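# Kokis Open Day: Data Card

Print | E-mail

This data card covers the recordings made during the public open day held at the Sinadico workshop in Unville on Wed 27 July. It is intended for researchers who wish to use the recordings and for visitors who asked what would be kept from the demonstrations.

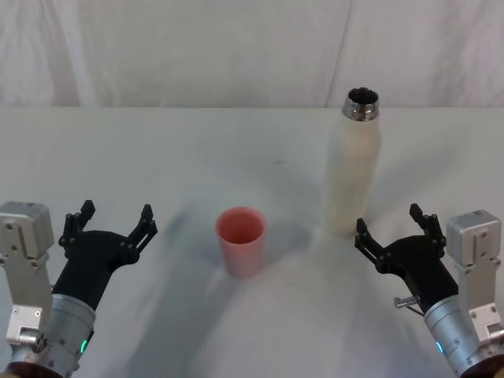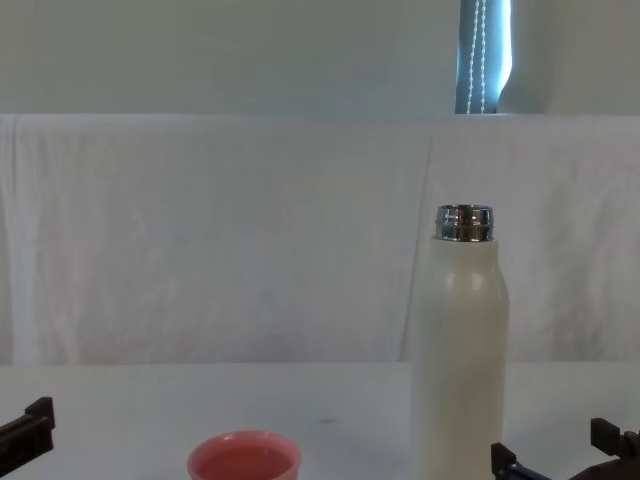 *Two-arm station with bottle and cup, both grippers open.*

## Summary

- **Task:** pouring from a bottle into a cup
- **Episodes:** 200
- **Operators:** 3
- **Objects:** 2 per episode
- **Control:** teleoperation, both arms
- **Maintainer:** Rosalie Sutter

## The demonstration

Visitors were received in groups of 12. Each group heard a short introduction by Abdelghani Erraji and then watched an operator carry out the task at the table. Questions were taken between episodes — never during one — so that the operators could work without interruption.

The bottle is placed on the table without its cap. Opening the bottle is not part of the task. The left arm is assigned to the cup and the right arm to the bottle. Starting positions were changed by hand after each episode, within limits set by Riet Vanhove before the doors opened.

## Contents

Each episode contains the camera streams, the joint positions of both arms, the gripper commands, and a one-line operator note. Episodes that were stopped early have been kept and are marked `incomplete` in the index file. Users who want only full pours should filter on this field.

## Known limits

All episodes use one bottle and one cup. Daylight was not controlled, and brightness differs between morning and afternoon groups. The operator notes were written by different people and do not follow a fixed wording. Audio was not recorded.

## Access

Requests should be sent in writing to Tadhg Mac an tSaoi, with a brief statement of the intended use. Recordings from the smaller demonstration held in March are stored separately and are not covered by this card.

Contact: Kokis Data Office, Sinadico, Unville | © Sinadico. All rights reserved. | Back to top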